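Drunier Folding Bench Kit

Home / Data collection / Benches and surfaces

Drunier is a tabletop station for recording garment handling. It gives you a gridded work surface, a fabric backdrop and a head-height camera mount in one kit, so that recordings made by different people in different rooms can go into the same training set without a lot of sorting out afterwards.

Most labs and warehouses we sell to are teaching a system to flatten, fold or sort clothing. They already have a robot or a set of hand-held grippers, and they have people to operate them. What they tend to lack is a surface that looks the same in January as it did when the project started. Drunier is built for that job.

What's in the kit

Gridded work surface, white with dark grey lines, in 2 panels
Backdrop cloth, kelly green
Binder clips for the cloth
Camera mount, adjustable for height and tilt
Lens calibration card
Licence for Esska recording software, one workstation
Printed set-up guide

The robot, grippers, cameras and garments are not included.

The surface

The grid is printed into the top layer, so it won't lift when a fingertip or a gripper drags across it. Use it to check that the camera hasn't shifted between sessions, and to work out how far a sleeve or hem has moved during a fold. Wide lenses will bow the lines towards the edges of the picture. Esska corrects for this once you have run the calibration card, but it keeps the uncorrected video as well.

Dark clothing is the hardest thing to record well. Black cotton on a dark bench loses its outline, and a learning system trained on that footage will guess at where the fabric stops. On a white surface the edge of a black T-shirt stays clear, and a printed chest graphic or a neck label gives a good cue for which way the shirt is turned.

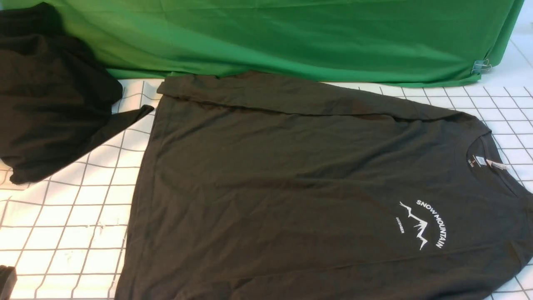

We suggest recording each garment from several starting positions. Crumpled, half open, folded over at one edge and nearly flat are all worth having – a set made up only of tidy starts won't help much when the basket gets tipped out. Esska asks the operator to pick a starting position before each take and saves it with the file.

Failed attempts should be kept too. Mark them as failed and leave them in. You can filter them out later, and some training methods make use of them.

Recording with Esska

A take begins when the operator presses the foot pedal (sold separately) or the space bar, and ends the same way. Video, arm positions and gripper state are saved together with a shared clock. A workstation with a 2000 GB drive is the smallest we support. Takes can be reviewed at the bench, labelled and sent to your own storage. We don't receive copies.

Specifications

Camera inputs: up to 2
Weight, boxed: 22 kg
Memory needed for Esska: 16 GB
Surface finish: matte
Cleaning: damp cloth, mild soap, no solvents

Care

Lint and paper scraps show up on the white surface, so wipe it down between batches. The backdrop can be machine washed cold and hung to dry. Don't iron it on high.

Works with

Ellery hand-held grippers
Kindedier two-arm stations, all models with the standard head mount

For other arms, send us the mounting pattern and we'll tell you whether the bracket fits. Replacement panels and backdrop cloths can be ordered separately, and the colour is matched to your original kit if you include the batch number from the underside of the panel.

Page updated August 5, 2024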